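Does the Dial Number Mean Minutes? A Report on Two-Slot Toasters

Our group started with a claim we had all heard at home, that the number on a toaster dial stands for minutes. I doubted it, and I also doubted the sales page at Poviver, where every two-slot model is said to brown "evenly edge to edge." We read the booklets for the Ruddock and the Skarnier and timed 33 slices of plain white bread.
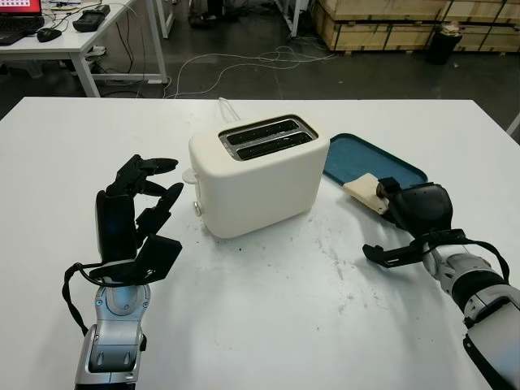
Controls on cheap toasters are simpler than the ads make them sound. Most have a lever, a dial and not much else. The cream-white one with the dark teal tray next to it has both on the same side, the lever knob near the middle and the small silver dial lower down. A small dial like that does not leave much room for fine settings, whatever the box claims.

The Skarnier is rated at 700 watts. On setting 2 our times differed by up to 170 seconds between the first slice and the last one, so the number is not minutes. I think it is closer to a guess.

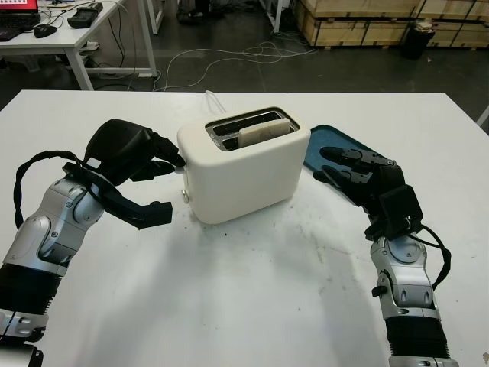 We also wanted to know if one slice browns the same as a pair. The Ruddock booklet says yes – it gives no test to back that up. Our single slices came out darker on one face, but we judged color by eye, and two of us did not agree on what "medium" was.

Crumbs were the last thing we looked at. The booklet says to empty the toaster weekly.
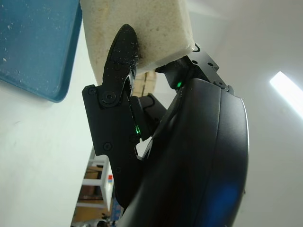
Cuvwood, the other store we checked, says monthly for the same model. Neither gives a reason, and we did not run long enough to tell which is right.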